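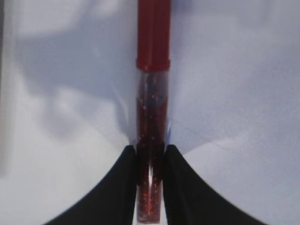 Glitter gel pens skipping after storage
Ticket opened 2023-06-17
Status: Open, waiting on customer
Category: Pens and markers

Hi there! I run a little card-making table at our library and I go through a lot of gel pens, so I'm hoping you can help me rescue a batch before I give up and reorder. I bought the Vitale glitter set through the Grustora shop last November, used them happily for the holiday cards, then put the whole lot away in a Stilik drawer unit in my craft closet. When I got them out again, 5 of them wouldn't write properly. The red is the worst (of course it is, it's the one everybody grabs first). It gives me a nice line for an inch or so, then goes clear with no sparkle at all, then nothing.

What I've tried so far:

Scribbling on scrap paper. Got the green going again, no luck with the others.

Scribbling on the sole of an old sneaker, which my sister swears by. This woke up the gold one! The red left a pink smear and quit.

Warm water, tip down in a mug for five minutes, cap off. Dried it on a paper towel after. A bit better, then the same skipping halfway through the word "birthday."

Standing them tip down in a jar overnight. The silver came back completely and I was thrilled. Red and purple are still bad.

I haven't tried rubbing alcohol on the tips and would like to hear from you before I do, in case it ruins the ink. I also haven't tried pulling the tip out. I did that once with a different brand and I'm still finding glitter in the grout.

Paper is plain white cardstock, 300 gsm, nothing coated. I tried the red on printer paper too and it skips there as well, just a little less.

Reply from Unik Craft Support

Thanks for all the detail, it helps a lot. Please hold off on the alcohol for now. Could you tell us whether the pens were stored flat or upright, and whether the closet gets warm? For the red and purple, please try rolling the barrel between your palms for a minute with the cap on, then leave the pen tip down for a full day before writing slowly on scrap paper. Glitter gel doesn't like fast strokes.

Customer update

OK, so they were flat, all in one drawer, and yes, that closet shares a wall with the water heater. It gets toasty in there. I feel a bit silly now!

I did the rolling and the full day in the jar. Purple is fixed, hooray. Red is better than it's been, and I got through 6 envelopes before it started going thin on me. If I write slowly it mostly behaves, but big loopy capitals still come out with bare patches on the upstroke.

Two questions. Is it worth doing another day in the jar, or is that as good as it gets? And can I buy a single red, or do I have to get the whole set again? I've got 13 thank-you cards left to do and they're all lettered in red, so I'd rather not switch colors partway through.

I've moved everything to a cup on the hall shelf in the meantime, tips down.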